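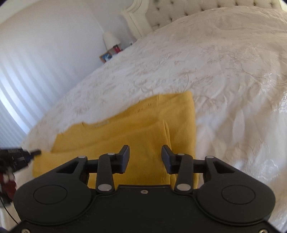 arkness_knits
Right, moths. Found holes in two jumpers when I got the winter box down from the loft and I'm livid. I've had everything out on the bed since, and the yellow one, folded up on the white duvet, is the one I'm most worried about as it took me all of July to knit. Do I freeze the lot or is that an old wives' tale? Cedar balls did nothing last year!

puma_on_the_sofa
Freeze it! Bag it up, squeeze the air out, two weeks in the freezer, then a good shake outside. I've done this for years (my peas have got used to sharing) and not had a hole since.

todero
Sorry but I disagree about freezing. Most home freezers get opened too often to stay properly cold. A hot wash is better if the wool can take it.

puma_on_the_sofa
Hot wash on a hand knit?? It'll fit a teddy bear.

todero
I did say if it can take it. Plenty of modern yarn is superwash.

khoury77
Hoover the loft first, all of you. I paid over 20 quid for traps and they caught loads, but the grubs were living in an old bit of carpet behind the tank. Clean jumpers going back into the same box is asking for trouble.

arkness_knits
Oh no, there IS carpet up there. It's not superwash either, so freezer it is, and I'll go up with the hoover tonight. Khoury, which traps did you get?

khoury77
The sticky cardboard ones, hardware shop in town. Change them when they get dusty.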